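The rulebook at Flellurus used to fit on one page, taped inside a cabinet door in the Dunmore lab. It covered the emergency stop, the fence around the arm and who could hold the key. Simulation wasn't in it. People could run whatever they liked on a screen and report the result however they liked.

Alper Ertürk changed that in December. He had been asked to compare success rates from two teams working on the same task, and he couldn't do it. One team had run 2000 trials with the furniture in the same place every time. The other had run 100 and moved things between runs, but had not written down how far.

The new rules run to 10 pages. Every simulated test must list the arm, the camera position, the room layout and the starting pose. A trial that is stopped early counts as a failure. The test rooms are locked before a team starts, and any change to one gets a new version number.

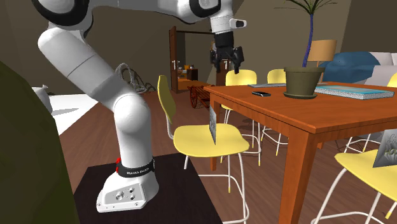
A simulated home interior with a Franka Emika arm, a dining table and yellow chairs.

Gumaro Xolalpa, who builds test rooms for the Gakora project, was against the locking rule at first. He liked to fix small things as he found them, such as a chair leg sunk into the floor. Now he saves them up and puts out a new version on Friday.

"It's slower," he says. "But I can open a result from the Bemden office and run it again here and get the same number."

The hardest part has been the move to real hardware. The rules say a team must report simulated and physical trials in separate tables and may never add them together. Roughly a third of the first reports got that wrong and were sent back.

Ertürk is now working on a section about near misses, where the arm passes close to an object without touching it. The teams still disagree on what counts as close.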